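Citlow wrist-view clips, desktop PC teardown subset
README, revised 14th June 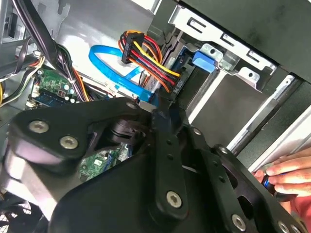
Bayu Mangundap's first comment on the draft was that a success rate on cable unplugging means very little if a person is allowed to help, and could we please say up front how often that happened. Fair. It happened in 49 percent of the episodes. Every number further down should be read with that in mind.

What this is

1,447 episodes of a gripper working inside open desktop computer cases, recorded from the wrist. The target actions are pulling SATA data and power connectors from drives and moving cables out of the way. A person works in the case at the same time in many of them, usually with a screwdriver. We built the set to test one claim from the Pritivska method, namely that a policy trained on shared-workspace video learns to wait for the human hand. We are not convinced that it does.

What we found

The Pritivska policy pauses when a hand comes into view. So does our baseline, which has no hand model at all. Both were trained on the same teleoperated episodes, and the operators slowed down whenever someone reached in. The simplest reading is that both policies copy the slowdown. We tried to separate the two by masking the hand at test time. The policies still paused in many cases, presumably picking up on the tool handle, shadows or cable motion. That result is compatible with almost any story, so please don't cite it as evidence for intent prediction.

Grasp results are a little clearer. Power connectors with a stiff bundle behind them are easier than data cables, which bend away from the fingers. The wrist camera loses the end of a data cable behind the gripper's own plates in a large share of approaches, and performance drops there for every policy we ran. A second, fixed camera would probably help more than any of the model changes we tested. We didn't have one.

Labels

Each episode has a start and end time, a target connector type, an outcome (released, slipped, abandoned) and a flag for human contact with the case. Outcome was labeled by 2 people from the video alone. They disagreed most on "slipped" versus "abandoned". If your result depends on that distinction, merge the two classes and see if it survives.

The human contact flag is set once per episode. It does not say when the hand arrived or whether it touched the target cable. Per-frame labels exist for 30 episodes only, chosen by hand, and they should not be treated as a random sample.

Splits

The train and test splits are by episode. This was a mistake. The same computer cases show up on both sides, and a policy can do well by remembering where a certain drive cage sits. The folder named gastel holds a second split by case, which gives lower scores for everything – use that one. The old split stays so that earlier runs can be repeated.

Known problems

Exposure shifts when the gripper goes low into the case, and dark connectors on dark parts can be close to unreadable. Timestamps in the first batch drift against the joint readings. The Bùi script corrects most of it by matching gripper closing to the video, but we have not checked its output on the shortest episodes.

There are no failed approaches where the operator gave up before contact. Those were deleted at recording time, before anyone thought to keep them, so any failure rate you compute from this set is too low.

Not suited for

Safety claims of any kind, including claims about working next to people. Force estimation. Reassembly, as no connector is ever plugged back in.

Changes

June: added the split by case, rewrote the results section.
Planned for August: time-stamped hand labels for the test side of the gastel split, if we can get the two labelers to agree on what counts as contact.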